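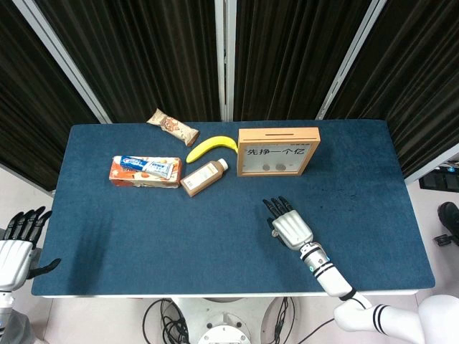
Figure 1. The Heo station at Heveo. Banana, snack bar, toothpaste and bottle on the felt, both hands at the table.

Who Resets the Table? Automation and Everyday Work at a Small Packing Company

Project report, Work and Technology course
Na-rae Moon

1. Background

Heveo packs mixed household orders for small online stores. A customer wants toothpaste, a couple of snacks, a bottle of something for the bathroom, maybe fruit, and it all has to go in one box without the fruit getting crushed. In June the company sends out 3,000 boxes in a normal week. Packing has always been done by hand at long benches. Last winter management signed up for a trial of Heo, a two-armed robot supplied by Gevel, and set up a station for it in a side room next to the packing floor.

I chose the site because a cousin of mine used to pack there and because the announcement Heveo put up in the break room made a claim that I wanted to look at. It said that Heo would "take over the repetitive part of the job and leave our people free for the interesting part." I have read sentences like that in a lot of our course material. I wanted to find out what the interesting part was and who had been given it.

2. What I did

I spent time at the station in the afternoons and on the packing floor in the mornings. I interviewed eight employees: five packers, two people who now work as station operators, and the shift lead, Birgit Sauerland. Everyone except Birgit asked to be left unnamed, so I use job titles for the rest. I also kept a log at the station. It covers 184 handling attempts, where one attempt means that the robot was told to move an item to a target spot and either did so or didn't. For each one I wrote down the item, the outcome, and anything a person did before, during and after.

Gevel did not answer my request for an interview. They sent a brochure.

3. The station

The table is covered with dark blue felt and closed in at the back by black curtains. The operators said the curtains were added early on so that people walking past would not distract the cameras. The items are the kind Heveo packs every day, and the mix matters more than I expected. A banana is curved and marks easily. A snack bar has a beige wrapper with crimped ends. A toothpaste carton is a simple box, but when the tube is lying loose on top of it, the robot has to deal with two things where a packer sees one. A bottle on its side can roll.

There is also a wooden-framed sign on the table with the words 先挣一个亿, which one of the operators translated for me as "first, make a hundred million." It stayed up for my whole visit. I asked whether it was aimed at the company or at the staff and got a shrug.

Heo's hands have four fingers and a thumb. The packers who had been invited in for the demonstration all brought this up. One of them said it made her feel watched, another that it was "a lot of fingers for a thing that slow." I mention this because the brochure treats the human shape of the hand as a reason workers will accept the robot. I didn't meet anyone who felt that way.

4. What the log shows

In 13 of the 184 attempts an operator had to stop the robot and step in. Management is pleased with that number, and taken alone it looks good. When I showed it to Birgit she said it was better than she would have guessed.

The trouble is with what counts as stepping in. Heveo uses a tracking program called Zavton, and Zavton records an intervention only when somebody presses the stop button. My log has a wider column, "person touched something," and that column is full nearly all the way down. Operators straightened cartons before an attempt. They turned the bottle so its label faced up. They put the items back on the felt afterward, and if the banana had gone soft they went to get another one. They smoothed the cloth. Not one of these things exists in Zavton.

I don't think anyone is hiding this on purpose. The program was set up to measure the robot, and it does. But the weekly summary that goes to management has a line called "unassisted operation," and I can't find a meaning of the word "unassisted" that fits what I watched.

I should also say that the attempts are not boxes. In my log the robot moves an item from one place on a table to another. It does not fold the carton, check the order slip, add the padding or notice that the customer ordered two of something and the shelf bin held one. A fair comparison with a packer would need all of that, and I was not able to make one. Neither, as far as I could learn, has Heveo.

5. The operators

Both operators came off the packing floor. They were asked and said yes, and neither one regrets it. The station is quieter and they sit down more. One has a bad shoulder and said that this alone was worth it. I want to give that its full weight, since I arrived with my mind half made up.

On pay, their rate did not change. Their job title did, from packer to "automation associate," and with the new title they dropped out of the bonus that packers get for finished boxes. Management told them a new bonus would be worked out once the trial was over. The trial has been extended twice.

On interest, the answers were mixed. The first weeks were interesting. They learned to start the system up, to read the error list and to tell from the way the fingers closed whether a grip would hold. After that it became, in the words of the older operator, "put the banana down, pick the banana up, put the banana down." She used to talk all day at the benches. At the station she is mostly alone with the machine, or with one other person if somebody is training.

It seems strange to call this the removal of repetitive work. As a packer she handled different orders all shift long. As an operator she puts out the same few items again and again so that a robot can practice on them.

6. The packing floor

For the packers, the largest change so far is that there are two fewer of them. The operators' places at the benches were not filled. Birgit was open about this. She asked for replacements and was told to wait, because the station would "absorb volume" by the end of summer. It absorbs no volume at present - nothing that Heo handles goes out to a customer - so the same orders are being packed by fewer people.

All five packers raised this with me before I asked. None of them said they were afraid of being replaced by the robot, which was the fear I had built my interview questions around. They were annoyed about staffing. One said, "It hasn't taken my job, it's taken my lunch." Breaks are now staggered, and the table by the window where people used to eat together is half empty.

A second change is harder to pin down. Packers were asked to write short notes on how they pack awkward items, for Gevel to use. Some wrote a page. One refused, on the grounds that he had spent years working out how to fit glass next to cans and wasn't going to give it away on a form. He hasn't been pushed on it. I asked Birgit whether people were paid for the notes and she said they were done on shift, so yes in a way.

7. Discussion

Supporters of the trial would say that I came too soon. The robot will get better, the resets will get fewer, and my log will look silly in a few years. That may be right. I have no way of testing it, and I would add that Heveo has none either. What I can report is that decisions about real people have already been made on the strength of how the machine is expected to perform. Two bench places are gone and two people have lost a bonus. If the expectation turns out wrong, I did not find any plan for putting those things back.

I also think the word "automation" made it harder for people at the company to talk about what was going on. In the summaries the station is a robot that sometimes needs help. Seen from a chair next to it, it is a person's full shift of careful work, with a robot in the middle.

8. Limits of this project

The site is small and I saw one station. My log covers afternoons only, and an operator told me that mornings, when the system has just been started, go worse. My presence may have made people tidier with the items than usual. I do not read Gevel's technical files well enough to judge them and have left them out.

9. Suggestions to the company

Add resets and preparation to Zavton, even if only as a tick box, and take the word "unassisted" out of the summary until that is done. Settle the operators' bonus now and pay it back to the start of the trial. Fill the two bench places until Heo is packing orders that ship. Pay separately for the packing notes.

Birgit Sauerland read a draft of this report and corrected two points about shift times. She agreed with the suggestion on the bench places and said she would pass along the others. At the time of writing I have not heard back from management.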